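Jukik Puts Its Two-Armed Robots on a Pouring Checklist

I spent a morning at Jukik in March, reading through the new house rules for robots that handle drinks. 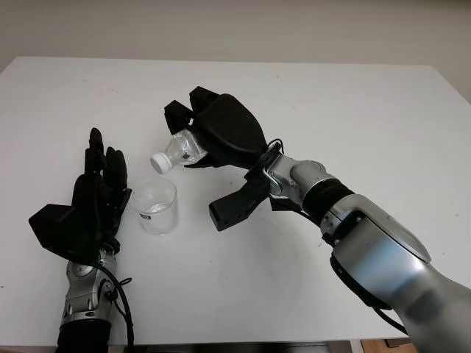
Sólveig Bach thinks the rules should have come a year ago, and that a robot shouldn't get near an open cup until someone has signed for the bottle cap. Her point is that most spills start with a step people skip – cap on or cap off, who checked?

That one is now rule two. A bottle can be held tilted over a cup with the cap screwed on for as long as you like, and that's how every new motion gets practiced. Taking the cap off needs a second person in the room (I liked that one a lot!). There are 13 rules in all, and they fit on one sheet, which I wish more places would try.

Hanne Gunnlaugsson wrote most of them and told me the labeling rule caused the biggest argument. Every cup gets a label now, even if it's only water. The fill limit is 87 milliliters until the team at Clistberg has gone over the logs, and they want 400 practice runs first – so it'll be a while before anyone gets a full glass.

Contact the newsroom | © Karkia | Back to top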